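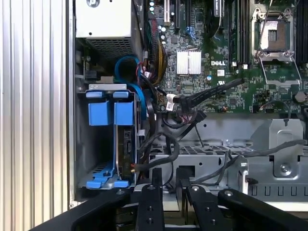
One member had already asked, before the chair got the meeting open, whether anyone proposed to keep a tower with no processor in it, or whether the thing was now officially furniture.

Filed under: Meetings & Minutes | Hardware Group
Posted in April by the minutes secretary

Starkitz Computer Reuse Group
Minutes of the April meeting, back workshop, 7 p.m.

1. Minutes of the last meeting
Approved, after the word "donated" was changed to "abandoned" in item 3.

2. The Dell server
Came in with the Ormont office clearance. The side panel is off and the CPU socket is empty. A hard drive is still mounted in the cage with the blue fittings. The member who raised the furniture question was asked to raise it again under the proper item, and did.

Discussion ran for 22 minutes. One side held that the board, the power supply and the case are worth keeping together until a processor can be found. The other side held that we said the same about the Fillivari machines, which are still under the stairs. It was pointed out that the stairs are also needed for going up and down.

Agreed: the drive comes out first and gets wiped before anybody does anything clever. The socket is not to be touched with fingers, screwdrivers or, as happened last year, a sandwich. Budget for a used processor is set at $200, and anything over that goes back to a vote. Motion carried, 4 against.

3. Cables
The cable bin is full. The second cable bin is also full. A proposal to buy a third was defeated. Members are to take home one handful each and not bring it back.

4. Money
Balance stands at $191. It was noted that this is less than the sum approved in item 2. Item 2 was left as it is, on the grounds that used processors are sometimes cheap.

5. Varghese shelving
Still has not arrived. Secretary to write again, less politely.

6. Any other business
Whoever has the good magnetic screwdriver is asked to return it. Several members looked at the floor.

Meeting closed at 8:50 p.m. Next meeting in May, same room, bring a chair.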